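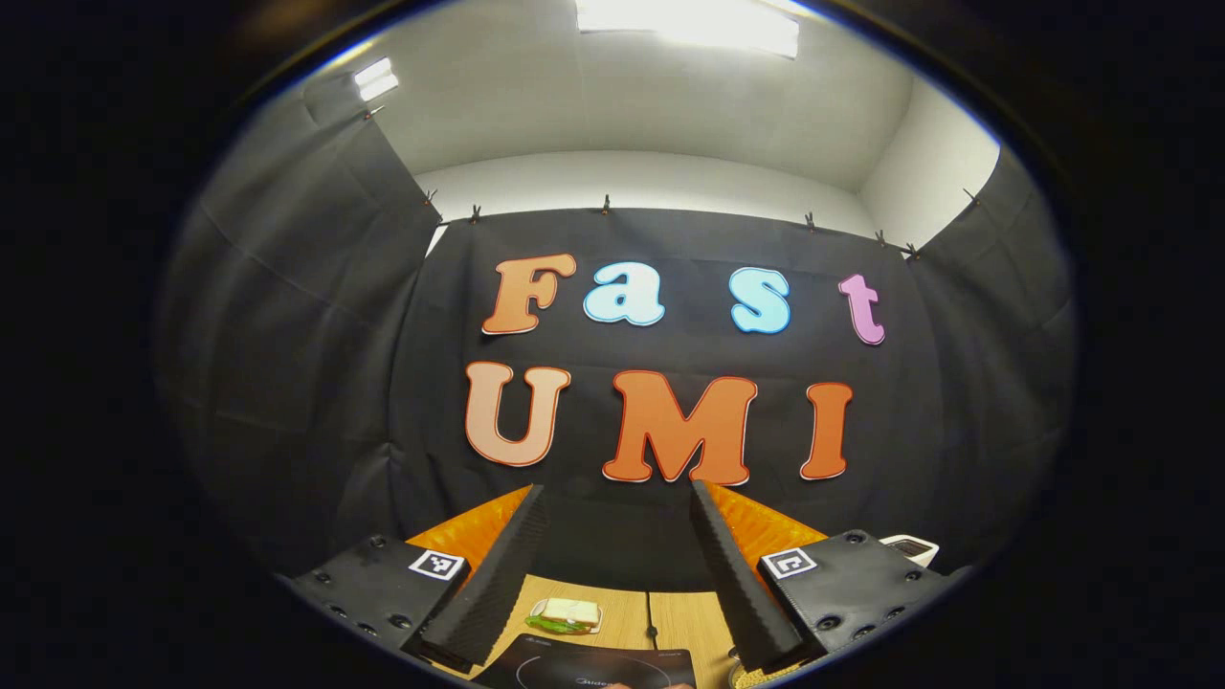
Skeveda backdrop cloth is a plain black fabric sold by the panel for lining a bay, a booth or the end wall of a workroom. Panels are hung side by side from a rail or from the wall itself. The usual arrangement is a large centre panel with a further panel on each side, the cloth held along its upper edge by small dark clips. Cut-out lettering can be mounted on the centre panel, and strong colours such as orange, pale blue and pink-lavender read clearly against the black, particularly where the letters have a thin white outline. Side panels may be left in soft folds or pulled flat, according to how much creasing is acceptable.

Product codes
2216 – centre panel, black
2752 – side panel, black, sold singly

Both codes are cut from the same cloth. Where an exact match of shade matters, order all panels for one bay together and mark the order "same roll". Panels added later may differ slightly.

Fixing
Clips are not included. Any spring clip that opens wide enough to take the hemmed edge and the rail can be used. Start at the two top corners of the centre panel, then fill in between them. Place a second clip close to each corner that turns inward, as the weight of the side panel pulls on that point. The hem is closed and has no eyelets.

Lettering
Skeveda does not supply letters. Card, felt and thin foam have all been used by customers. Lightweight letters can be attached with double-sided fabric tape or pinned from behind. Hot glue marks the cloth and should be avoided. Lay the letters out on the floor first, in two rows if the wording is short, and hang the panel before final spacing is set, as the cloth drops a little under its own weight.

Lighting
The surface is matt. Under ceiling panels it stays dark, but folds and packing creases will show where light falls from above. White walls next to the cloth will look much brighter than the cloth itself. If this is a problem, turn the side panel in to cover them.

Care
Cool iron on the reverse. Do not tumble dry. Remove lettering and tape before washing. Store rolled – folding leaves sharp lines that take several days to drop out.

Ordering
Panels are cut at the Buchanan works and sent out by Lumov on a cardboard tube. Minimum order is 2 panels, of either code. Orders of 52 panels or more are quoted separately. Cut lengths cannot be returned unless faulty.

Page revised Apr 19, 2021. The grey version was withdrawn in January.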